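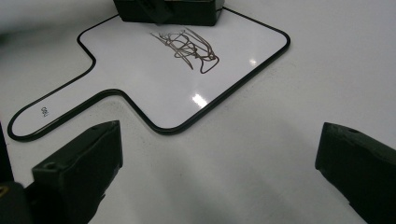 Flurkow Opens Its Lending Pools to Small Credit Unions

The stablecoin lender wants member-owned banks to earn interest on idle cash, but the first group to sign up is moving slowly.

Pauline Horrocks spent most of June reading smart contract audits, a task that was not in her job description when she became head of finance at Ostport, a credit union with 277 business accounts. She had been asked to decide whether a small part of its reserves could go into an on-chain lending pool run by Flurkow.

Her answer was yes, with limits. Ostport can withdraw at any time of day, and no single borrower may take more than a tenth of the pool.

"I wanted to know who gets paid first if a loan goes bad," Horrocks said. "It took three calls to get that in writing."

Flurkow was started by Mariann Illés and Itsuki Amano, who met while working on payment software. Its pools hold dollar-backed tokens and lend them to trading firms at a rate that resets every Sunday. Borrowers post collateral in bitcoin or ether. If the collateral drops below a set level, the contract sells it.

Custody is handled by Georgiou, which splits each signing key among several offices. Illés said the arrangement adds a delay of a few minutes to large transfers — a cost she considers fair.

The protocol has 707 active lenders, most of them individuals. Amano expects that mix to change once the minimum deposit for institutions falls to 1,000 tokens.

Barrett Thibodeaux, who advises credit unions on risk, is less sure. Deposit insurance does not cover the pools, he said, and accounting rules for tokens still vary from one auditor to the next.

Ostport's deposit will be reviewed after two quarters. Horrocks has asked for a monthly list of open loans, and Flurkow has agreed to send it.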